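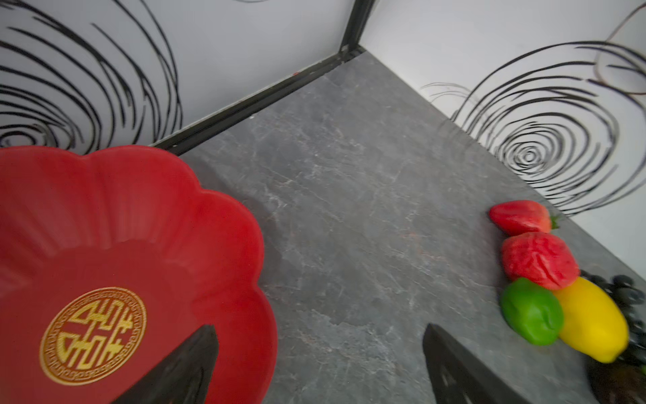

5. Running the visitor demonstration

The counter demonstration is the one most open-day groups ask for, and one operator can run it with one helper at the rope. It lasts long enough for a group to watch, ask questions and move on. The arm works over the gray countertop in the corner bay, with the red scalloped plate on the left and the artificial fruit grouped on the right: strawberries, a lime, a lemon and the bunch of grapes. Keep to these items. The settings stored under the name Hindolis were made for them, and real fruit bruises and leaves juice on the finger pads.

5.1 Before the doors open

1. Switch on the controller and wait for the steady light.
2. Load the Hindolis settings from the Demo menu.
3. Place the plate fully inside the reach limit shown on the screen.
4. Set the fruit down close together on the opposite side. Exact positions do not matter.
5. Check that the wrist camera view is live on the visitor monitor.
6. Set the speed limit to 700 and the grip limit to 2. Both values are on the Limits page.
7. Run one cycle with no visitors in the bay.

Note: The patterned walls do not need to be covered. Colleen Friesen tested the camera with the spirals in place and left the settings as they were.

CAUTION: Do not raise the grip limit to hold the grapes. Change the approach angle instead — see 5.4.

5.2 With a group

1. Bring visitors up to the rope and say who is holding the stop button.
2. Press Start. The arm moves to its ready position over the counter and pauses.
3. Ask a visitor to name a fruit, and select it on the screen.
4. Let the cycle finish before taking the next request.
5. Press Hold between groups. Do not switch off the controller.

Note: If the arm stops with code 433, it has lost sight of the plate. Press Hold, move the plate away from the wall a little, and press Resume.

CAUTION: Nobody reaches over the counter while the arm is in Start or Resume. Press Hold first, even to pick up a dropped piece.

5.3 Closing down

1. Press Hold, then Park.
2. Wipe the finger pads with a dry cloth.
3. Write the cycle count in the Liltden log. Pads are changed at 3,000 cycles.
4. Report any unexplained stop to Lorne Morin before the next session.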